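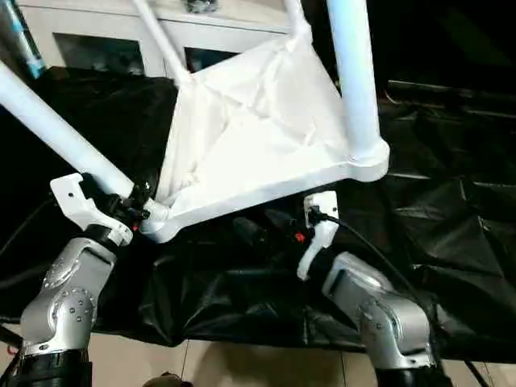 Print this page | E-mail this page

Folding Seating Reuse Project: Second Progress Report

Jan 7, 2026
By the Rondon project office

This report covers the second half of the grant period. It follows the headings in the funding agreement and should be read with the first report, submitted in July, which set out the collection arrangements and the inspection form.

Work completed

The project was funded to collect worn folding chairs from halls, campgrounds and event rental firms, repair those worth repairing, and return them to use at low cost. By the end of the period 726 chairs had been logged at the Rondon workshop. All have been inspected. Chairs judged beyond repair have been stripped for fittings, and the remaining metal has gone to the scrap dealer under the existing contract.

Fabric seats continue to be the most common fault. The usual failure is at the hem, where the cloth turns over the tube and rubs each time the chair is folded. Tears in the middle of the panel are less frequent and are mostly found in chairs stored outdoors. The workshop now replaces the whole panel in both cases. Patching was tried in the first half and dropped: the patched area stretched at a different rate from the cloth next to it, and the repair opened again under load.

Frame faults are mainly bent legs and cracked plastic joints. Bent tube is not straightened. Cold straightening leaves a weak point that can't be found by eye, so the leg is replaced from stripped stock where a match exists. Matching is slow. Tube diameters differ between suppliers by small amounts, and a leg that is slightly undersize will work loose in its collar. A gauge board was made for this purpose and hangs by the main bench.

Load testing

Every repaired chair is loaded to 200 pounds for 12 minutes on a level floor, then folded and opened 60 times and loaded again. A chair that shows movement at a joint, or a seat panel that has crept along its rail, goes back to the bench. The procedure has not changed from the first report. We propose to keep it for the rest of the grant so that results stay comparable.

The test rig was out of service for part of the period with a leaking cylinder. Chairs repaired during that time were held back and tested once the rig was running again — none were released untested.

Suppliers

Replacement seat cloth was bought from Drorketti. The first roll met the specification. The second arrived with a looser weave and was returned, and the credit appears in the financial annex. The third roll has been accepted and is in use.

Joint fittings came from Indeck. Delivery was slower than quoted, and the workshop drew down its stock of salvaged fittings in the meantime. A larger opening order has been placed for the next period to avoid a repeat. The unit price is unchanged.

Distribution

Repaired chairs are offered first to groups in the Prado district, as the agreement requires, and then more widely. Demand in Prado has been lower than forecast for full-size chairs and higher for low-seat models, which are in short supply. We ask the funder to note this. If the pattern holds, we'll request a change to the distribution terms so that surplus full-size chairs can be released outside the district without the present waiting period.

Each chair leaves with a tag giving the inspection number and a short note on storage. Returned chairs are logged under the same number. Most returns so far have been for missing foot caps, a part the workshop now fits with adhesive.

Budget

Spending on materials is slightly over the profile because of the larger fittings order. Transport is under, as two collection routes were combined. The net position is within the agreed tolerance and no virement is requested. Receipts are held at the workshop.

Next period

Work will continue on the same basis. The remaining tasks are a second gauge board for oval tube, a written repair guide for the seat panel, and a decision on whether to accept chairs with wooden frames. The present view is that wooden frames need different tools and should stay outside the project — a short paper on this will come with the next report.

Comments

campstore2: Will the seat panel guide be public? We've been throwing out chairs with sound frames for years.

hallbookings: Glue on the foot caps is fine until you need to change one. We use a tight rubber cap and a bit of dish soap to get it on.

rj_prado: Put me down for the low ones if more come in. The full-size ones don't fit under our stage.

campstore2: Also would like to know what thread you use on the hems.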